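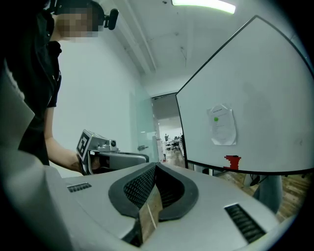

Kit in hand, with the marker cube facing back.

I've been using the Ondik handheld gripper from Letari since August and I still look forward to picking it up! The black rubber pads have a fine diamond texture, and they hold on to slippery little parts far better than my old smooth ones did. I've logged 56 sessions and almost 2000 grasps — same pads the whole way. Setup took me one evening (the marker calibration is fussy, so read that page twice). My one gripe is the weight, which I feel in my wrist after 100 picks or so in a row. At $800 I'd buy it again, and a second pair of pads is already in my cart.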